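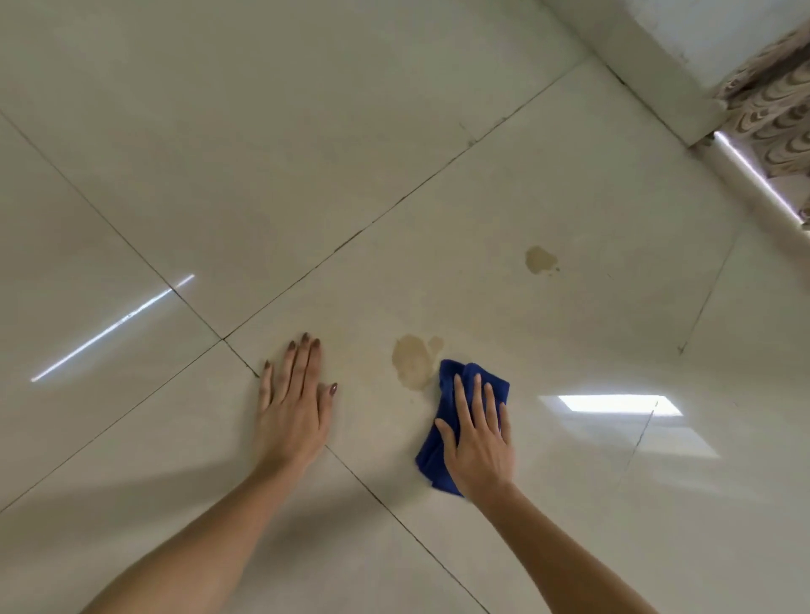 1000 words

Cleaning the front room floor, a small gallery

27 Aug 2019. Posted by Marites Cabanatuan in House and Floor

When we moved to Gutville in April, I was told by everybody that cream tiles are a mistake. My husband's uncle, Gopinath Pai, has had a dark floor in his house for 16 years and he is very proud of it. He says a dark floor forgives you. I answered him that I prefer to see what is on the floor, and then to remove it. We still disagree on this subject, and he still comes for tea.

Several readers asked me after the curtain post how I clean these glossy tiles by hand, and what I do with old drink spots, so I put my notes on one page. It is a page about a very ordinary job. If you are looking for the curtains, they are in the post before, and the fabric is all sold out at the shop in Waltenport, I am sorry.

The dried spots

A big brown-yellow spot with a darker rim, and a smaller one farther up on the same tile, with tiny drops beside it. On a cream floor they look like a map of some islands. The rim is the part that needs patience. In the middle the drink dries thin, but at the border the color collects, and if you pass the cloth only once you will take the middle and leave the ring.

My way is the following. I put a little warm water on the spot, only water, and I leave it for as long as it takes to fill the kettle and find the lid of the sugar jar. Then I lay the cloth on it and press. I do not rub at the start. After the pressing I wipe from the outside to the inside, so the stain does not travel to the clean part of the tile. For milk tea I add one drop of dish soap in the second water. For black coffee I have never needed soap on a glossy tile, but on a matte tile I did, in our old flat.

The cloth

Royal blue microfiber. I have tried the cotton ones, and the old T-shirts, and a sponge with a yellow side and a green side. The green side I do not recommend for a shiny tile at all. My neighbor Padmavathi Ramasamy used it on hers for one winter and now there is a dull place in front of her stove that you can see when the light comes low.

I like a strong color for the floor cloths. Blue is for floors in our house, and no blue cloth ever goes near the plates. You can choose any color you want, of course, but please keep to it, and tell the other people in the house also. I wash them at a warm temperature without fabric softener, with nothing fluffy in the same load. The fluff from one towel will stay in a microfiber cloth until the end of its life.

For a spot I let the cloth be bunched under the palm, as you can feel better where you are pressing. For the whole tile I fold it. A cloth folded two times gives you several clean sides, and you only have to turn it over when one side is gray. I was taught this by an older lady in my first job, in a small hotel, where we had to do the stairs this way and the manager looked at the corners.

On the knees

Some people do not like this part. I use a flat cushion, and one hand stays on the floor to hold my weight while the other hand works. After ten minutes I change the side. Torquil Rutherford wrote to me under the last post that a mop with a flat head does the same in half of the time, and for the weekly wash I agree with him completely. I have such a mop and I use it. But a mop goes over a dried spot politely and leaves the rim where it was, and then you go back on your knees anyway – so I do the spots first, and the mop comes after.

The lines between the tiles

Our grout is thin and dark. I was against it when I saw the house for the first time, and now I am thankful. The sellers told us it had been light gray in the beginning in one of the other rooms, and I do not want to imagine the work.

Dark grout also gets dirty, it is only more quiet about it. The dust sits along the edge, and the line begins to look uneven, like somebody drew it with a tired pen. When I wipe a tile I go with the line and not across it, if I can. Where four corners meet I stop and press with the fingertips. 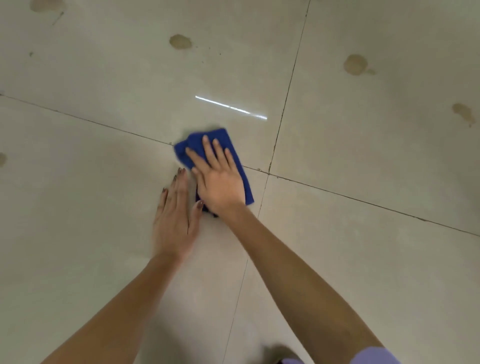

An old toothbrush is enough for the bad places. I tried a special grout brush of the brand Plokano, bought together with a bottle of cleaner, and the brush is good but the hair is too stiff for my taste near the glossy edge. The cleaner smelled of lemon for two days. I gave the rest of the bottle to Yannick Ferrand next door, who has a garage with a very serious floor, and he is happy with it.

Please do not use vinegar on the grout every week. I did it for one year in the old flat, as I had read it in a magazine, and the lines became soft like a biscuit. Once in a while nothing happens, but I would not make it a habit.

Drying

A glossy tile shows everything when it dries by itself. You get those clouds that you only notice from the sofa. I take a second cloth, dry, and go over the tile before I move to the next one. I look at it from the side, with my head low, against the window. If I see a cloud I breathe on it and wipe once more. My daughter finds this very funny.

What I paid

The two floor cloths came in a pack from the Kaimal store, and the pack has lasted since we came here. The bucket is older than my marriage. Soap we have in the kitchen already. The cushion was for a garden chair that we do not own anymore.

From the comments under the last post

Padmavathi asked if one can do the same with turmeric. On the tile, yes, if you are fast. In the grout I have no good answer, and I would be glad to hear from somebody who has one. Torquil asked which temperature for the water. I test it with my wrist, like for a baby's bottle, and a bit warmer than that is fine.

The next gallery will be the balcony, where the tiles are red and rough, and the blue cloth does not help very much. I am still collecting the pictures for it, and I have to move the flower pots first.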